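Reporting Communal Violence: Notes for Unit 4
Covering arrests, property damage and the days after

Welcome back, everyone. These notes go with the second half of the unit, and they run a little longer than usual because so many of you stopped me after the last session with questions (good ones, too!). Please read them before the seminar and bring your marked-up copy of the Kunivow packet, the one with the wire stories and the two police statements.

Let me start where we left off, with the first morning. Suppose a crowd has attacked one neighborhood in Kunivow overnight over a rumor. You are at your desk at 6 a.m. and you have a police statement, a few phone videos and one frightened resident on the line. The temptation is to write the whole thing at once, and I do understand it - I spent years on a night desk and I gave in to it more often than I'd like. But look at what you really hold. The police can tell you how many people they say they have detained. They can't tell you who is guilty, and neither can you.

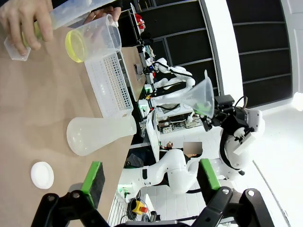
So, the words. "Detained," "arrested" and "charged" are three different stages, and in the packet the first wire story slides between all three in a single paragraph. Go through it with a pencil and circle each one. Then check the circles against the second police statement, where the figure of 400 is for people "questioned or held," and you'll see how a headline saying 400 arrests got into print and stayed there for most of a day.

Numbers of homes are just as slippery. A burned front room, a looted kitchen and a house with no roof may all be put down as "destroyed" by one official and sorted carefully by another. The relief office in Unent, which handled the claims in our case, ended up with 2,364 forms, and a good many families had filed more than one because they were told to (a form for the building, a form for the goods inside it). Write "claims" when you mean claims. It's a dull little word and it will save you a correction.

Now to the accusation itself. Some of you asked whether we should repeat the rumor that started it all. My own habit is to say in plain terms what kind of accusation it was, say who made it if that is known, and leave out the name of the accused person until there is a charge. Even then I'd want to talk it over with an editor. A name in print can travel back to the street where the family still lives, sometimes in an afternoon.

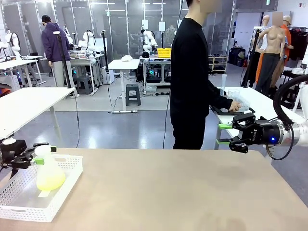 Brunello Farina's essay on the inquiry is in your reading, and I'm very fond of it, although he does take his time getting going (skip to page 9 if you're pressed). He followed the hearings in Filteo for up to 13 weeks at a stretch, long after the other reporters had gone home, and what he found was mostly postponements: witnesses who had moved, a file sent to the wrong court, a lawyer who withdrew. None of that makes a front page. He wrote it down anyway, and it's the only continuous record we have.

Terms to know for the seminar:
First information report
Preventive detention
Remand
Compensation claim
Judicial inquiry

For next time, please rewrite the opening of the first wire story, attributing every figure to whoever supplied it. Keep it under 400 words. Then read the Reuter chapter on interviewing people who have lost their homes, and make a note of any question in it that you wouldn't feel right asking. We'll begin with those, so do bring them along even if they're only scribbles in the margin.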